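Section 4. Setting up labels and rooms

Read Section 3 first if the printer isn't paired yet. You need the Rustus printer, one roll, the charging cable, a phone with the Endau app. Scissors help. Allow an evening for a small apartment.

Battery at least half full before you start. A firmware update on a low battery will stall and you'll be back at Section 2.

4.1 Loading a roll

1. Power off. Hold the side button until the light goes out.
2. Slide the lid latch toward the back. Lid pops up, don't pull it.
3. Drop the roll in, printed arrow facing you. Loose end comes over the top, not under.
4. Pull out a finger's width of label past the cutter.
5. Close the lid. Press both corners. Two clicks.
6. Power on. Printer feeds one blank and stops at the gap.

If it feeds and keeps feeding — roll is in upside down, or you have continuous tape and the app thinks it's die-cut. See 4.6.

Note. Standard roll is 224 labels. Floncombe rolls fit too but the core is tighter, so push it onto the spindle by hand before you drop it in. The counter in the app has to be reset for every new roll, whatever make. Settings, Roll, Reset.

Caution. The cutter bar is sharp. Don't run a finger along it to check for dust. Use the brush in the box.

Caution. Print head gets hot on long runs. After 50 labels without a break the printer pauses by itself and the light goes amber. Leave it. Don't open the lid, don't switch it off and on to hurry it up.

4.2 Rooms and spots

The app files everything as Room, then Spot, then Item. A room is a room. A spot is a shelf, a drawer, a patch of floor, a hook. Items go in spots. An item can't sit directly in a room, you'll get a red bar if you try.

1. Open Endau. Tap Rooms, then the plus.
2. Type a short name. Twelve characters print on one line, anything longer wraps and the code gets smaller.
3. Pick a color. The color only shows on screen, the printer is black only.
4. Add spots. Start by the door and go clockwise. Easier to find later.
5. Tap Save at the top. The back arrow doesnt save.

Repeat for each room. Bathroom and bedroom usually have the most items, garage the most spots. Do one room completely before the next.

Tip. Don't make a spot called Misc. Everything ends up there.

4.3 Adding packaged items

For things that come in a carton, tube, bottle or jar. Enter these from the pack, not from memory. Brand is optional. Name, size and spot are required.

1. Tap Add, then Packaged.
2. Type the name as printed on the front. Lower case is fine, the search ignores case.
3. Enter size. One unit only — pick milliliters or fluid ounces in Settings and stay with it. If the pack gives both, use the one you picked and skip the other.
4. Second language on the pack? Put it in the Alt Name field. Search reads both fields.
5. Expiry, if there is one. Check the flaps and the bottom. Leave blank if you can't find it.
6. Choose the spot. Tap Save and Print. 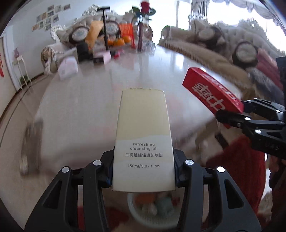
Fig. 4-1. Name goes in as "refreshing cleansing oil", size as 150 ml or 5.07 fl. oz., Chinese name in Alt Name.

Scanning the barcode fills in the name about half the time at best for imported goods, so check it before you print. A wrong name on a printed label means reprinting, and the roll counter doesn't go back up.

Where to stick it. Flat face, clear of the printed name and the expiry. On small cartons use the narrow layout (Layout, Narrow). If you throw the carton away when you open the item, stick the label on the bottle and skip the carton. Or print two. The Duplicate button is under the three dots.

Don't label: anything that goes in the freezer (the adhesive lets go), medicine where the label would hide the dose, candles, anything oily on the outside. Wipe oily bottles with a dry cloth, wait a minute, then stick.

Note. Opened items. Tap the item, tap Opened, the app puts in the date. You can set a reminder from here, three months up to two years. Reminders come at 9 a.m. and you can't change the time in this version.

4.4 Adding household items

Everything not in a pack. Lamps, baskets, tools, chairs. Fewer fields.

1. Tap Add, then Household.
2. Name. Put the noun first, then the detail. "Wastebasket, green" sorts with the other wastebaskets. "Green wastebasket" sorts with the green towels.
3. Photo, optional. One per item. Take it with the item where it normally stands, you'll recognize it faster in the list.
4. Choose the spot. For things on the floor use the nearest piece of furniture as the spot name, like "Floor, by table".
5. Value, optional. Only needed if you want the insurance export (Section 7).
6. Save and Print, or just Save if you don't want a label on it. 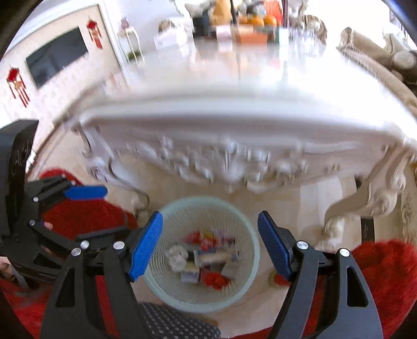
Fig. 4-2. Saved as "Wastebasket, green", spot "Floor, by table".

Labels on household items go on the underside or the back. On plastic, pick a smooth area and press for ten seconds. Ribbed and textured surfaces hold badly. Wicker and fabric don't hold at all — use the hang tags, same code, with string.

Painted furniture: test first somewhere hidden. Leave the test label on overnight and peel slow. If paint comes off with it, use a hang tag or put the label inside a drawer.

Wet rooms. Floor items get mopped around and the label edge lifts. Put the label as high as it'll go on the item. The laminate covers (sold separately) help, trim with a small margin all round.

4.5 Printing a whole room at once

Quicker than one at a time if you have more than a handful.

1. Rooms, tap the room, tap Select.
2. Select All, or tick the ones you want.
3. Tap Print. The app shows the label count and what's left on the roll. Compare them.
4. If there aren't enough, change the roll now. Changing mid-job loses the label that was half out.
5. Tap Start. Leave the phone within a couple of steps of the printer, screen on.
6. Labels come out in spot order. Keep them in a strip, tear as you go along the shelves.

Max per job is 89. More than that, the app splits it into two jobs and asks you to confirm the second one. It doesn't beep for this, so look at the screen.

The app holds 370 items on the free plan. Archived items count. Deleted items stop counting after you empty the trash — Settings, Storage, Empty.

Caution. Don't close the app during a job. Taking a call is OK. Swiping the app away isn't, the printer finishes the current label and forgets the rest.

4.6 Fixing print problems

Label comes out blank.
Roll is in upside down. Thermal side has to face the head. Scratch the label with a fingernail, if a gray line shows that's the thermal side.

Print is faint on one side.
Lid not closed all the way. Open, press both corners again. Still faint, clean the head with a dry swab, printer off and cool.

Text cut at the right edge.
Wrong label width. Settings, Roll, Width. Floncombe rolls are set by hand here, the printer can't detect them.

Keeps feeding blanks.
Roll type set wrong. Settings, Roll, Type, choose Die-Cut for labels and Continuous for tape. Then hold the feed button until it blinks twice to recalibrate. Uses up three labels.

Boxes or question marks in place of letters.
Font doesn't have those characters. Install the Vishwakarma font pack from Settings, Fonts. It covers most non-Latin scripts. Big download, use wifi. Restart the app after, then reprint one label as a test before you do the lot.

Code won't scan.
Usually the label went round a curve. Codes need a flat area. On round bottles turn the label so the code runs up and down the bottle, or use the narrow layout. Low light also does it. Turn a lamp on.

Light blinks red.
Count the blinks. One is lid open, two is no roll, three is too hot, four is a battery fault. For four, unplug, leave it off for an hour, charge with the cable that came with it. If it comes back, stop using the printer and go to Section 9.

4.7 Moving things between spots

You don't reprint when something moves. The code belongs to the item, the spot is only stored in the app. If you turned on Show Spot the old spot name will still be on the label, so leave it off for things that wander.

1. Scan the item.
2. Tap Move.
3. Scan the spot label, or choose from the list.
4. Wait for the green check before you scan the next item.

For a lot of items, tap Move Many first, scan them one after the other, then scan the new spot last. If you scan the spot first it gets added as an item and you have to start over. Undo goes back one step only.

Spot labels are printed from the room page. Spot, three dots, Print Spot Label. Stick them on the shelf edge or inside the drawer front, code facing out, wiht enough room above for the phone.

Back up before you go on to Section 5. Settings, Backup, Back Up Now. Keep the screen on until it says Done.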